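Grasping Practice, Week by Week: The Bin in Gulitville

18 shares · 4 comments

I've been running the block-picking sessions for the Pavivel project since March, and people keep asking what gathering examples for a robot looks like from day to day. Mostly it's me, a bin, some blocks and a lot of coffee! 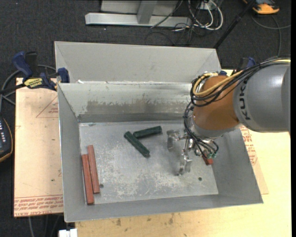
Every try gets saved, hit or miss, and the learning system chews on all of it later. Our target for the first round is 600 tries, and we're at 359 as I type this (I had hoped to be further along, but moving the setup over from Dernau ate up a good chunk of the spring).

The part I like best is mixing up the blocks between tries. I used to set them out neatly, and the early model got very good at neat blocks and hopeless at everything else — so now I just give them a toss and live with whatever I get. Reds up against a wall are my favorite kind of trouble, because the fingers need room on both sides and the sheet metal doesn't budge.

We keep the misses too. Boström, our labeling tool, has 2 buttons for the outcome, and I've worn the paint off the one for "missed." On a good afternoon I get through 80 tries before my eyes give out, and then I spend the last hour going back over labels I clicked too fast.

Next up is the same bin with smaller blocks, once this round is finished. I'll add more pictures when we get going — and yes, I do still want your suggestions for what to put in there after that!

This site uses cookies. By continuing to browse you agree to our use of cookies. Accept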